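Titora Kitchen Helper: Bench Safety Checklist, with Comments
Filled in by Marlene Kettler, June, morning round

1. Emergency stop within reach of whoever is standing at the bench. OK. I did have to shift my tea to get at it, so please keep mugs on the side shelf, mine included!

2. Arm speed set to 2. OK. It was left on 9 after the last demonstration, and I'd really rather it wasn't, lovely as it is to see the thing whip along.

3. Burner treated as live unless the isolator is off. OK. The knob sits apart from the burner on our layout, and new people do look for it on the burner itself, so show them both (I walked past it myself my first time).

4. Dishes and packets set out for the chore. OK, comments below.

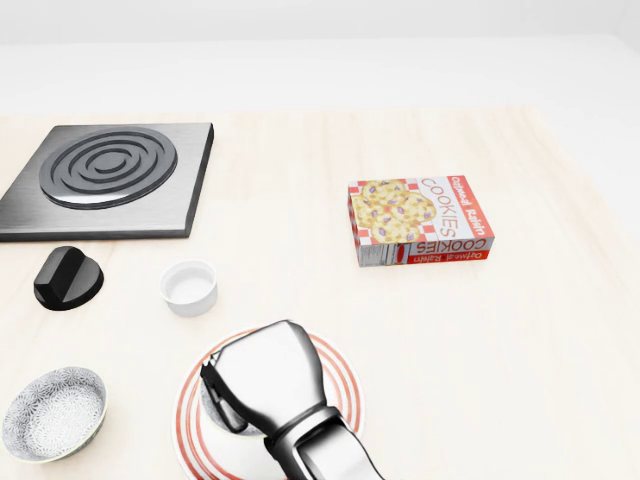
Can a machine be left to tidy up after breakfast on its own yet?

Not in our kitchen, I'm afraid; it will do single jobs quite nicely, but somebody still has to stay in the room while it works.

5. Grip force checked on crockery. Needs attention. The Böttcher setting is fine for bowls and a bit keen for anything small, so I've asked for a softer one and will try it again before lunch.

6. Cardboard kept clear of the burner. OK for distance. A cookie box is light and slides when it's nudged, so have a look at it between runs, please.

7. Up to 2 people inside the taped line while the arm is moving. OK.

8. Log sheet signed. Not yet, the pen has wandered off again. I'll sign once item 5 is sorted.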